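Troltent Household Names

Word list for everyday objects, first put together in October 2019 by Sverre Rønning. Read the limits before you use it for anything serious.

What it is

A plain text file with 149 entries. Each line gives an object word, the region the speaker grew up in, and any other word that speaker would accept. It began as a spelling list for Plirnus and still has some of that list's bad habits.
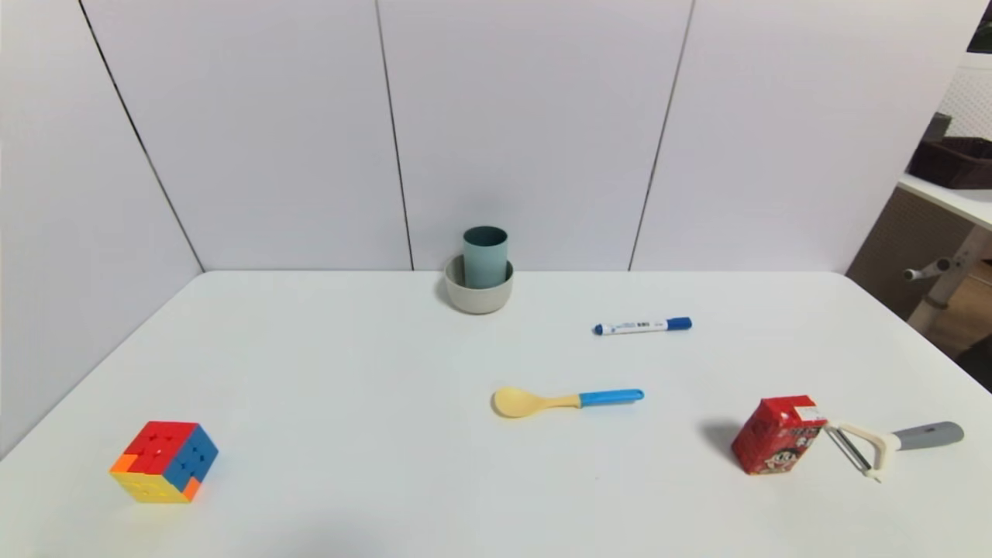 Where the words come from

Written answers from 40 adults. The sample leans heavily toward people who like filling in forms. I would not call it American usage, whatever the old project page claimed. The Suvarna list, merged in December, added more words but came with no notes on who was asked, so treat its region column as a guess.

Known problems

"Bowl" and "dish" overlap badly. More than 60 answers were changed by hand to make them agree, and the originals were not kept. Plurals are a mess. The agreement score in the Modevham summary was worked out after those changes, so it looks better than it should.
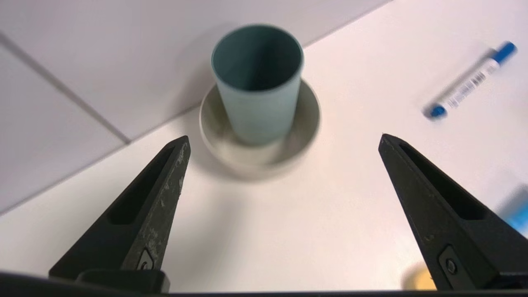 Two gripper fingers, scuffed.

Use

Fine for spelling checks and classroom games. I doubt it can support any claim about dialect. Free to copy with credit. Send fixes as one line per word, with the old entry first.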